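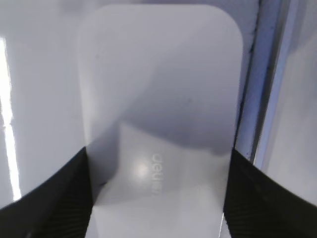
# Lista de comprobación: estuches y pizarras de la sala Lins

**Centro:** Nuvura, edificio Brundholm
**Fecha de la inspección:** 5 de febrero de 2023
**Inspección anterior:** diciembre
**Responsable del registro:** Yi-an Yeon

La presente lista se aplica a los estuches de plástico para material pequeño de escritorio y a los tableros blancos de la sala. Los puntos se marcan con C (conforme), O (con observaciones) o P (pendiente). Las observaciones deben redactarse de manera que otra persona pueda comprobarlas sin consultar a quien las anotó.

## 1. Estuches

| Punto | Resultado |
|---|---|
| 1.1 Esquinas sin grietas ni aristas cortantes | C |
| 1.2 La tapa abre y cierra sin forzarla | C |
| 1.3 Superficie exterior sin residuos adhesivos | C |
| 1.4 Marcas superficiales anotadas | O |
| 1.5 Contenido conforme a la hoja de entrega | P |

**Comentario al 1.4.** El estuche blanco de la marca deli presenta una pequeña marca oscura en la tapa. No afecta al uso y no procede su retirada. Se mantendrá la anotación para que no vuelva a comunicarse como daño nuevo.

**Comentario al 1.5.** La hoja de entrega de Kalik no se encontraba en la carpeta de la sala. Se ha solicitado copia. Hasta su recepción no se dará por válido ningún contenido, aunque parezca completo.

Las etiquetas se revisarán con el estuche en la mano y con luz suficiente. Un texto que solo se lea parcialmente se anotará como ilegible; no se completará de memoria ni por comparación con otros artículos.
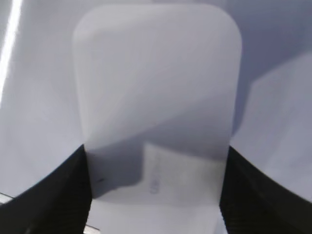 Yi-an Yeon pidió que constara en este apartado que los códigos abreviados generan errores entre salas y que, en su opinión, toda etiqueta nueva debería llevar el nombre del artículo escrito por entero. La petición se traslada a la próxima revisión del procedimiento. Entretanto siguen siendo válidas las etiquetas existentes.

## 2. Tableros blancos y marcos

| Punto | Resultado |
|---|---|
| 2.1 Perfiles de aluminio firmes, sin rebabas | C |
| 2.2 Cantoneras de plástico bien encajadas | C |
| 2.3 Superficie apta para escritura y borrado | C |
| 2.4 Limpieza | O |
| 2.5 Tablero apoyado en plano, estable sobre la mesa | C |

**Comentario al 2.4.** Se aprecian vetas y manchas tenues. Se repetirá la limpieza con paño de microfibra y producto neutro. No se admiten estropajos ni disolventes.

Los tableros depositados sobre una mesa no deben soportar más de 20 kg. Esta limitación incluye las cajas de archivo, que en la inspección de diciembre dieron lugar a una incidencia en la sala contigua. Los objetos ligeros pueden dejarse encima durante el trabajo, siempre que se recojan al terminar.
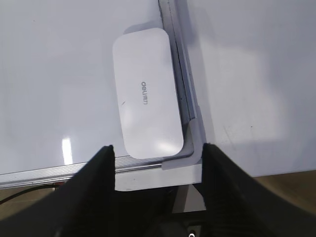 Al recogerlos se levantarán, sin arrastrarlos por la superficie ni hacer palanca contra el marco. Si una cantonera se desplaza, se comunicará antes de volver a encajarla.

## 3. Actuaciones pendientes

- [ ] Recibir de Kalik la copia de la hoja de entrega y cerrar el punto 1.5.
- [ ] Limpiar de nuevo los tableros y revisar el punto 2.4.
- [x] Anotar la marca de la tapa en el registro de la sala.
- [ ] Reponer el paquete de 40 etiquetas en blanco.

Una copia de esta lista queda en la carpeta de la sala Lins y otra en la administración del edificio Brundholm.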